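MEDIA RELEASE
31 Aug 2021

Mimetti asks Australians to put one thing back in the pen holder

Desk tidying campaign returns in October, with modest hopes and a bigger drop-off network

Mimetti, the desk and stationery retailer, will run its Clear Top campaign for a second year this October, inviting households and small offices to take everything off the desk, look at it squarely, and return only what they can name a use for.

Last year's campaign drew 2,000 registrations. Of those, 800 sent back the completed worksheet, and a fair share of the rest wrote to say they had lost the worksheet on the desk. Mimetti has taken the hint and made this year's worksheet a single page, printed in a colour that does not look like an electricity bill.

The method has not changed much. Participants start with a bare surface and a pen holder, and add items one at a time. Pens are tested on scrap paper before they go in. Anything that fails is out, including the promotional biro from the conveyancer, however fond the memories.

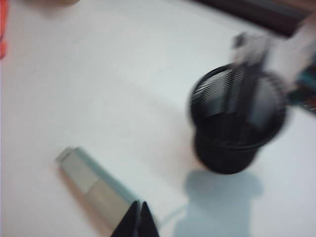

A black mesh pen holder on a white tabletop, with a long, pale item still to be dealt with.

Mimetti's own trial desks were set up at its Gwilliam Street showroom over winter. Staff were asked to bring in whatever was living on their desks at home and to sort it during their lunch break. The company had allowed one lunch break. It has since revised the guidance for participants to read "an afternoon, and possibly part of the next one".

The trial confirmed what most people suspect about their own desks. Paper is the easy bit, as it can be filed, shredded or put in the yellow-lid bin. Pens take longer but sort themselves out once the scratching starts. The real delay comes from small electronics: pale plastic objects with a port in the side, a cap on the end and no clear recollection of who bought them or what for. Staff spent more time holding these up to the light and asking each other than they spent on every other category put together.

For this reason the 2021 worksheet has a new section called What Is This. It asks participants to check the item for a name or a marking, find the cable that fits the port, and charge it before passing judgement. If it does something useful, it stays and gets a label. If no cable in the house fits, it goes in a padded bag and off to a drop-off point. Participants are asked not to return it to the drawer "for now", a phrase that appeared on last year's worksheets more often than any other. 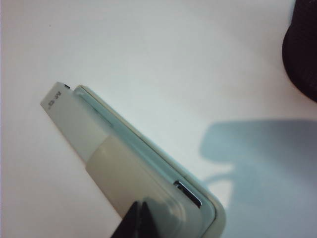
Our registrants from last year had firm views on this category, and one of them, writing in to the Clear Top inbox, put it this way: I have kept every charger since the first mobile I owned and I still couldn't find one for the thing with the cap on it. My husband reckons it's for the camping gear. My daughter reckons it's his beard trimmer. It's now in a labelled bag, and the label says "ask Dad", so I'm not sure we've come very far.

Mimetti considers a labelled bag to be progress and will be counting it as such.

Collection this year is being handled by Coniveo, which will place bins for small electronics and loose cables in all Mimetti showrooms for the whole of October. Items with built-in batteries should be handed over at the counter and kept out of the bins and, please, out of household rubbish. Working pens and unused notebooks can be left in a separate tub, and will be offered to local schools that ask for them.

Organisers have also dropped the before-and-after photo competition. Judges noted last year that several "after" desks bore a strong resemblance to the "before" desk with a doona cover over it.

Pen holders from the Hondis range, including the mesh model, will be available in showrooms and online throughout the campaign. Participants who already own a pen holder are encouraged to empty it first. Most will find they don't need another, and the sales team has been told to be brave about it.

Registration is free and the worksheet can be collected in store or downloaded from the Mimetti website. Completed sheets are due back by the end of October. Late sheets will be accepted, with a sigh.

ENDS

Media enquiries: Mimetti communications desk, Gwilliam Street showroom. Please allow 2 working days for a reply while we find the phone.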